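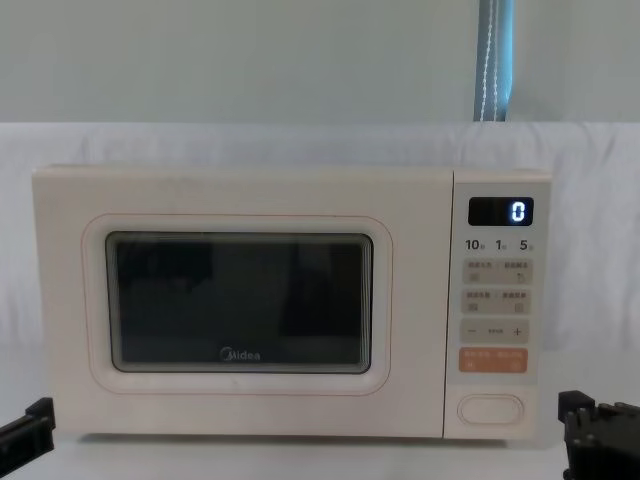
Countertop microwave, door closed, display at 0. Midea lettering on the window.

Gindden kitchen pages: microwave oven, cream

Gallery and notes. Part of the Etik labelling set. Other sets: kettles, rice cookers, induction hobs.

This page covers the small cream microwave oven as used in the Wavel flats. It has three photographs, with notes on the panel, the cavity, the door and cleaning. The notes are meant for people who have to use or look after an oven whose panel is printed in a language they do not read. They do not replace the maker's instructions. Where the two disagree, follow the maker's instructions.

Layout of the front

The door takes up most of the face. The window is dark, with rounded corners, and sits in a recessed surround with a thin pinkish-orange line running round it. The line is decoration and has no function. It is a useful reference when wiping down, as grease on a matte cream door is hard to see straight on and shows first along an edge.

The control panel is the narrow strip on the right. From the top it carries the display, a row of printed times, two rows of paired touch buttons, and a wide bar with minus at the left end and plus at the right. Further down are an orange bar and the door release.

Display

A single 0 is the resting state. Food can be put in at this point and nothing on the panel needs clearing first. If a number other than 0 is showing and the oven is not running, somebody has taken the food out early and left time on the clock. Clear it before setting a new time, or the remainder may be added to yours or may run by itself with the cavity empty, depending on the oven.

Printed times

The row below the display reads 10, 1, 5. It does not run in order of size, and this causes most of the mistakes reported to the Etik set. Each figure is followed by a small character giving the unit, and the unit need not be the same for all of them. Read the character as well as the figure. A person who reads only the figures will take 10 as the longest setting on the row, and it should not be assumed that it is.

To check a quick-time setting safely:

Put a mug of cold water in the cavity.
Close the door.
Press one setting once.
Read what the display shows and write it down.
Stop the oven and clear the display.
Repeat for the next setting.

Do not run the check with the cavity empty. Do not use a lidded container.

Labels

Etik labels are printed on clear film with black lettering, 10 mm high. They go beside the button and never across it. A touch button works through its surface, and a thick label on top may make it slow to respond or respond to the wrong finger. On a panel this narrow there is little spare width, so the label for each row goes on the door side of the seam, level with the row, and is trimmed so that it does not bridge the gap. A label which bridges the gap will tear or lift the first time the door is opened.

The minus and plus bar does not need a label for its ends. It does need one saying what is being adjusted. Check this by trial with water in the cavity, as above, and copy the wording from the sheet for the flat. Do not copy it from another oven of the same colour. The Nishad kitchens were labelled that way last winter and 2 panels had to be stripped and done again.

Remove old labels with warm water and a plastic scraper. Solvent takes the print off along with the glue.

Cavity

The floor plate is clear glass, round, with a raised ring near the centre and a hub in the middle. The cavity light comes up with a warm tone that makes the walls look pinkish orange. Judge stains by wiping them with a white cloth. By eye, under that light, a tomato splash and a clean wall are close to the same colour.

Points to check with the door open:

Plate seated level on the hub. Turn it by hand through one full turn. It should not rock or catch.
Front rim free of crumbs on all four sides. The rim is where the door meets the body, and crumbs hold the door off.
Slots on the right edge of the opening clear. Use a dry, soft brush. No cloth corners, no cocktail sticks, no spray.
Panel on the left inner wall clean and dry. Wipe over it lightly and leave it in place. Do not scrub the edges or try to lift it.
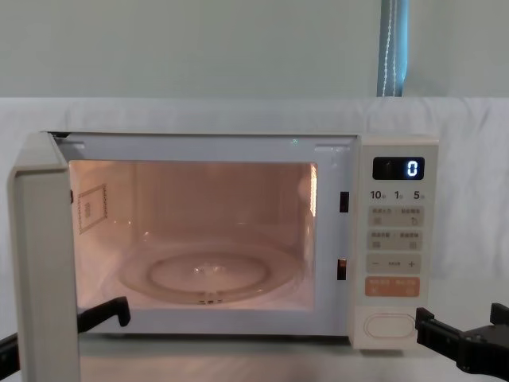 Door open, plate in place, cavity light on.

One reader of the earlier version of this page objected to the advice on brushing the slots, saying that in a shared kitchen people will push the brush in further than they should, and that the slots are better left alone unless the door fails to latch. The point is accepted in part. The brush should pass across the mouth of each slot and should not go into it. If something is lodged inside, unplug the oven, put a note on the door and report it. The same reader asked for a line about the plate: it should be out of the cavity while the rim is being wiped, so that nothing is leaned on it. That has been added to the cleaning order below.

Cleaning order

Unplug the oven.
Lift out the glass plate and let it cool before it goes near water. Wash it as any other glass dish and dry the underside, including the hub.
Wipe the roof of the cavity first, then the walls, then the floor. Use a cloth wrung out until it does not drip.
Wipe the rim.
Wipe the inside face of the door and the thick edge on the hinge side. The door swings to the left, and the edge collects finger marks from people steadying it as they reach in.
Refit the plate and turn it by hand.
Plug in.

For dried-on food, heat a bowl of water with a slice of lemon for 2 minutes and leave the door closed for a while afterwards. The steam loosens the deposit. The bowl will be hot. The lemon deals with smell only and can be left out.

No scouring pads on the plate, the window or the panel. No spray applied straight to the panel; put it on the cloth.

Position

The oven needs a flat, firm top and clear space for air. In the Wavel flats the house rule is 40 mm at the back as a minimum, and nothing stored on top. Cloths, tea towels and curtains should be kept off the casing while it is running. Leave enough room to the left for the door to open fully. A door that meets a wall or a bread bin half way will be forced sooner or later, and the hinge side takes the strain.

Leave the right side reachable as well. The release is at the bottom of the panel and is pressed with the thumb, with the other fingers resting on the casing. If the oven is pushed hard up against a cupboard on that side, people press at an angle and the button wears unevenly.

Window and mesh

The window is backed by a fine perforated mesh. It is part of the shielding, and the pattern it makes is normal. Food seen through it looks darker and browner than it is, and thin liquids are difficult to see at all, so 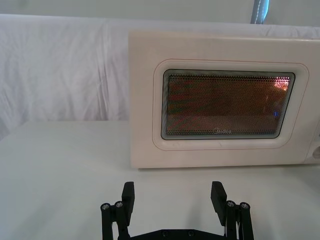 do not rely on watching for the boil. Set a short time, stop, open, stir, and set another short time. Milk and thick soup in particular should be done in stages.

Streaks of colour that shift as the head moves come from the mesh pattern and are harmless. A hole, tear, burn mark or dent in the mesh is a fault. So is a cracked window or a door which has to be held shut. In any of those cases the oven is taken out of use: unplug it, tape the plug to the casing, and put the flat number on the Gindden fault sheet. Repairs to the door and its catches are not done in the flats.

The small printed lettering at the foot of the window can be wiped with a damp cloth in the ordinary way. Do not pick at it.

Changes to this page

Slot cleaning reworded after reader's comment.
Label height corrected to 10 mm.
Plate removal moved ahead of rim cleaning.
Lemon note shortened.

Translations of the touch button labels are held on the sheet for each flat and are not repeated here. Sheets for Nishad will be added in December.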